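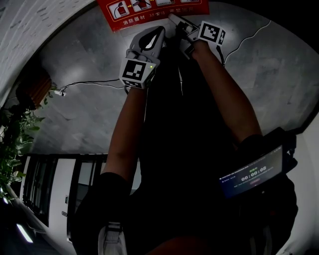 ## Chapter 5: Where Do the Examples Come From?

My first day of collecting was February, years ago now, and I was sure the hard part would be the learning code. Ha! I spent the whole morning picking things up and putting them down again with a gripper in each hand, and by lunch my wrists had filed a complaint.

Up to this point we've treated the training set as something that turns up in a folder, neatly labelled. In this chapter we go and make one. I love this part of the work (my students are split on it), and I think you read everyone else's data differently once you've gathered some of your own.

We'll use hand-held grippers, so you do the task with your own arms and the system learns from the recordings. Each recording of one try at a task is called an *episode*. Our running project, Paltura, starts with 200 of them, all of the same simple job: move a cup from a shelf to a tray.

When Elibariki Makokha and I first went through the Paltura episodes, we threw out 67. Some had a marker turned away from the camera for too long, some started before the person was ready, and a few were just me dropping the cup. Whether those drops should have stayed in is a proper argument, and we'll have it in Section 5.2.

Before you read on, grab a mug and move it across your desk 5 times, at your normal speed. Did you take the same path each time? Did you use the same grip? Jot down what changed, and keep the notes handy for the next section.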